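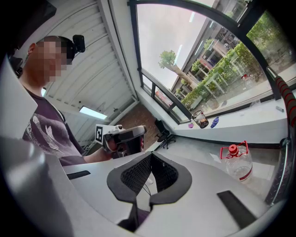 Attachment 1: Ceiling light panel and slatted ceiling, window side of room.

Ticket 3000-17
Site: Ocampo Building, second floor
Category: Lighting / Ceiling
Reported by: Kaan Şimşekoğlu
Priority: Normal
Status: Monitoring

Issue reported
The occupant reports that the rectangular light panel in the ceiling flickers for several minutes after it is switched on in the morning. A faint rattle has also been heard from the white ceiling panels near the window wall when the ventilation starts. The attachment shows the light panel lit.

Initial response
The Facilities Desk asked the occupant to confirm the following:
Whether the flicker occurs at every brightness setting.
Whether other fixtures on the same switch are affected.
Whether the rattle continues when the ventilation is off.

Occupant reply
The flicker is present at the lowest setting only. Other fixtures are steady. The rattle stops when the ventilation is turned off. The floor below the fixture is clear for ladder access, and the room may be entered before 9:00 a.m.

Log
8:10 a.m. - Power to the circuit isolated at the floor panel. Cover removed. Driver identified as a Nendix unit, original to the installation.
8:25 a.m. - Loose connector found on the dimming lead. Connector reseated and secured.
8:40 a.m. - Power restored. Flicker still present at the lowest setting, although shorter than before.
8:55 a.m. - Driver replaced with the stock Aleo unit. Fixture tested through its full range 4 times with no flicker observed.
9:05 a.m. - Ventilation started. Rattle traced to a retaining clip above the ceiling panels. Clip tightened; a slight noise remains at full fan speed.

Parts
One driver, taken from store. Replacement retaining clips have been ordered from Tuvudton under the standing account and are not yet received.

Next action
The lighting portion of this ticket is complete. The ceiling portion remains open pending delivery of the clips. Occupants are asked to leave the ventilation at medium speed until the clips are fitted, and to add any further flicker to this ticket - please do not open a new one.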